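Sorting seed packets so I can find things before sowing season?

Posted January 16, 2019 in Vegie Patch and Garden, 1063 views

Hi all! I've gone completely mad for seed saving over the past couple of years and it's been the most fun I've had in the garden, but my storage has not kept up. I've got 67 packets at last count, a mixture of bought ones and my own in little envelopes, and they live in two shoeboxes and a biscuit tin in the laundry. Every September I tip the lot onto the kitchen table and spend a whole arvo hunting for the one tomato I want (and usually find three half-empty packets of the same rocket).

I'm in Kitholm, so cool winters, hot dry summers, and the laundry gets pretty warm in the afternoon. My questions are how do you group yours, by plant type or by sowing month? And does the heat matter much if I'm using most of it within a couple of seasons? I'd love a system I'll stick to. The Du Plessis climbing beans I grew from a swap last year were glorious and I'd hate to lose the strain because I cooked them in a cupboard!

2 people found this question useful

Answers

Accepted answer
Sowing month, every time! I did it by plant family for years and it looked lovely and was no use to me at all, because when I go out on a nice morning what I want to know is what can go in the ground today. Now I have one slot per month and the packets stand upright in it, names facing forward. Anything with a long window, like lettuce or beetroot, goes in the first month I could sow it, and once I've done a row I move the packet along to the next slot. By autumn the whole collection has shuffled itself along and it's so satisfying.

You don't need anything made for seeds. Look in the desk or kitchen aisles for something with tall dividers, open at the front so you can flick through. I paid 10 dollars for mine at Grotel.
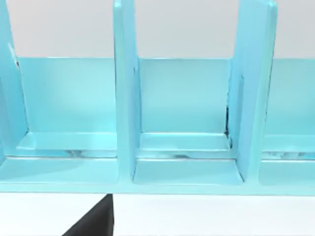 Marlock Creek wrote underneath that the month system fell over for them with peas and broad beans, which are too fat to stand up in a slot, so those went into jars on a separate shelf with a card in the right month saying where to look. They also said to write the year on everything in pencil, as their gel pen faded to nothing in one summer.

Great tip on the cards, I'm pinching that. On the heat, yes, it matters more than most people think, and damp is worse again. Onion, leek and parsnip are the fussy ones. I buy those fresh each year and don't bother keeping leftovers. Tomatoes and cucumbers are tough as old boots and I've had tomato seed come up beautifully at six years old. Move the lot out of the laundry if you can. A hallway cupboard on the south side of the house is ideal, or the bottom of a wardrobe.

For your beans, let them dry until a fingernail won't dent them, then freeze them in a sealed jar for a few days to knock off any weevils. Let the jar come back to room temperature before you open it. And keep a second lot at a friend's place! Best insurance there is.

14 people found this answer useful

Answer 2
I keep mine in the fridge in an old ice cream container, alphabetical. Works for me. Chuck in a silica sachet from a shoebox.

3 people found this answer useful

Answer 3
Do a germination test before you go sorting anything, you might find you've got half as many packets as you thought. Ten seeds on damp paper towel, into a zip bag, somewhere warm. If seven or more come up, they're fine. Four to six, sow them thick. Fewer than that goes in the compost, or I scatter them up the back and see what happens (got a ripper patch of coriander that way).

Also have a look at the Perix seed swap if you're anywhere near it, people are so generous and

Read more

Question 1707 in this section. Answers are closed after 12 months without activity.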